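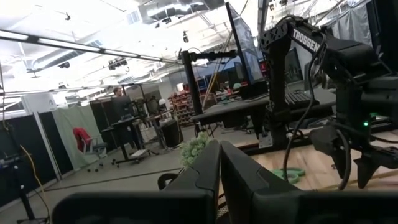 **By Minttu Ojala** | 8/24/25

The scissors are the first thing to go missing from any shared worktable, and the last thing anyone wants to buy again. At Grotodbridge, where people cut tape, paper, thread and fake flower stems at the same wooden top, the answer for years was a drawer. The drawer filled up and stuck.

In February the table was cleared down to the wood and only a few things were allowed back. A pair with mint-green handles stayed. So did a little bunch of pale green artificial flowers, round and fluffy, which gets moved more often than it gets admired.

I have worked at tables like this one for 19 years, and my own habits are bad. I put scissors down wherever my hand stops. A light tabletop helps with that. Mint green shows up well enough against the grain, and a black pair left near a black keyboard can sit there all afternoon while you look under papers.

Keyboards are the other problem. Once a computer desk stands next to a worktable, the two start trading clutter. Mugs go one way, tape goes the other. The rule at Grotodbridge is that the gray desk is for typing and the wood is for hands, and it holds up until lunch on most days.

Bulk supplies belong on the tall metal shelves against the wall. When the shelves were sorted, 139 items came off and 17 went in the trash, nearly all of them dried-up glue and markers. The bin stands out on the floor, where you can reach it from more than one side. Under a table it gets kicked.

As for the flowers, Clerberg sells a similar bunch for $9, and Puda has a smaller one in cream. Fake stems collect dust in the heads. A hair dryer on the cool setting clears most of it – do it outdoors. Calimlim's care card says to rinse them in the sink, but I tried that at home and the wire rusted through the green wrap.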